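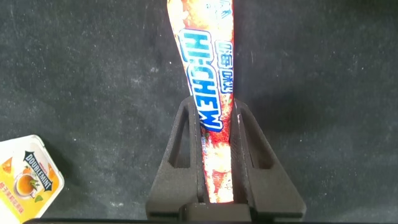 Apprendre une tâche de rangement au bras en téléopération – mode d'emploi rapide

Version courte, je compléterai quand j'aurai le temps. On part du principe que le bras est monté, calibré, et que le poste de commande Sistilik répond. Si ce n'est pas le cas, voir la page d'installation, je ne reviens pas dessus.

Ce qu'il vous faut

Le bras esclave avec sa pince à deux doigts. Le bras maître (ou la manette, mais franchement le bras maître c'est mieux pour les objets fins). La caméra de poignet. Un tapis sombre et mat. Un panier. Des objets variés, des plats, des ronds, des longs. Le logiciel d'enregistrement Tivden, déjà configuré.

Avant de commencer

Essuyer l'objectif de la caméra de poignet. Toujours. J'ai perdu une matinée entière d'essais à cause d'une trace de doigt.

Vérifier l'ouverture et la fermeture complètes de la pince, à vide. Vérifier que le maître et l'esclave sont alignés avant d'activer le suivi, sinon le bras saute d'un coup. Main libre près de l'arrêt d'urgence.

Régler la force de serrage. Réglage bas pour les emballages souples, sinon on écrase tout. Chez moi 20 % suffit pour les bonbons et les chewing-gums, à adapter selon vos doigts.

Étape 1 – l'approche

Descendre à la verticale, pince ouverte, au-dessus de l'objet. Pas de trajectoire en biais « pour gagner du temps », le modèle va l'apprendre aussi et ça accroche les voisins. S'arrêter un court instant au-dessus, aligner les doigts sur le petit côté de l'objet, puis descendre.

Regarder le retour vidéo du poignet, pas l'objet en direct. C'est la règle la plus dure à tenir. Si vous corrigez grâce à quelque chose que la caméra ne voit pas, le robot ne pourra jamais refaire le geste.

Étape 2 – la prise

Fermer doucement, en un seul mouvement. Pour un paquet long et étroit, on a deux choix : pincer au milieu ou près d'un bout. Au milieu c'est plus stable. Près d'un bout ça pivote plus facilement mais ça passe mieux dans un panier déjà chargé. Faites les deux, en proportions comparables.

Prise ratée ? On rouvre, on remonte un peu, on recommence. Garder l'épisode si la reprise est propre. Jeter si vous avez touché l'objet avec la main.

Étape 3 – le transport

Monter d'abord, se déplacer ensuite. Vitesse constante. Les à-coups du poignet se voient énormément dans les courbes et le modèle les recopie tels quel.

Étape 4 – la dépose

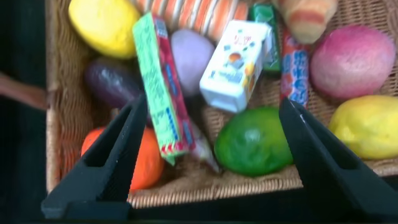 Déposer dans un panier est plus compliqué que sur une table, surtout quand il y a déjà du monde dedans. Il faut viser un creux, descendre jusqu'au contact léger, ouvrir, remonter droit. Avec un mélange de faux fruits, d'une briquette de jus couchée et d'une boîte de bonbons posée en travers, les creux ne sont jamais au même endroit, et c'est très bien pour les données. Attention aux objets ronds, ils roulent quand un doigt les pousse. Attention aussi au bord tressé – les pointes de la pince peuvent s'y prendre si vous ouvrez trop près.

N'ouvrez pas la pince en grand au fond du panier. Juste assez pour lâcher.

Étape 5 – valider et recommencer

Revenir à la position de repos avant de couper l'enregistrement, sinon l'épisode n'a pas de fin nette. Noter succès ou échec tout de suite dans Tivden, pas en fin de journée, on oublie.

Remettre les objets autrement à chaque fois. Tourner, décaler, en changer. Si tout est toujours au même endroit le robot apprend des coordonnées et rien d'autre.

Combien de démonstrations ?

Pour notre tâche au site d'Ondadthorpe on a gardé 122 épisodes, après tri. Avant ça, le modèle attrapait bien mais lâchait souvent au-dessus du bord. Par séance je compte presque 14 bons épisodes, ensuite la main fatigue et les gestes deviennent brouillons. Pause.

Problèmes fréquents

Le bras tremble au-dessus de l'objet : démonstrations trop hésitantes à l'approche. Refaire plus franc.

La pince se ferme dans le vide : vérifier le décalage entre vidéo et commandes. Chez nous c'était l'horloge du boîtier Besnard, redémarage et c'est reparti.

L'objet glisse : patins à nettoyer, ou serrage trop bas. Monter par petits pas.

Le robot reste figé au repos : trop de temps mort au début des épisodes. Couper les débuts dans Tivden puis relancer l'entraînement.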